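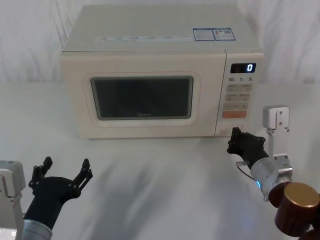

Skudholm Open Day: The Kitchen Hall

We got to Skudholm at 10 in the morning and went to the kitchen hall first. Parking is on the grass behind the old dairy, and the walk to the gate takes 6 minutes. Entry is free in February.

Small appliances take up the near end. Cream is the color this year, and the microwaves have gone back to rounded corners and dark door windows. I was more interested in the tableware, so I moved on to the Fankhauser stand. They had brought two glazing wheels and let visitors try one. My bowl came out lopsided and they kept it for firing anyway. I can pick it up in the spring.

Vorel makes kitchen scales and had a long line. I skipped it.

Gülizar Dağdelen gave the noon talk on Undine, her line of stoneware plates. She fires 1,000 pieces in a season and sells most of them to small restaurants. She passed two plates around, one from the first batch and one from the latest. The newer one is thinner at the rim and stacks better.

Lunch was pea soup and rye bread in the side room. Bring cash, the card reader was down. The hall closes at 4, and the last bus leaves from the church shortly after.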